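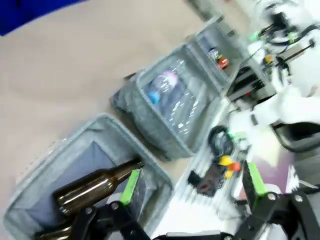 1 min read

January, bench 2, started 9.40 am

Lash adhesive, batch for Preketti. Aim: bring viscosity back under 3,000 cP without losing hold on the knotted cluster bases. Last month's lot was stringing off the dip plate.

Cut thickener slightly, kept latex fraction as is. Mixed 20 min at low speed, rested over lunch. Reading after rest: 2,454 cP. Spindle is the one Marilou re-zeroed, so comparable with her sheet and not with Vinzenz's older numbers.

Pull test on short flares, Forwood tray stock, black bands. 97 held of the full set. The failures were all at the outer row, where the knots are flatter. Colour on drying is still a bit grey at the edges; Bayu thinks it's the carbon dispersion. I would check the pH first.
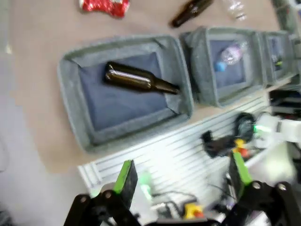
Felt bins, tabletop.

Odour acceptable. Skin-side residue came away with the Kofler remover, one pass, no rubbing.

To do: repeat on long flares, ask Melur for the retained sample from Wuserbridge, relabel the fridge shelf. Do not use the open jar.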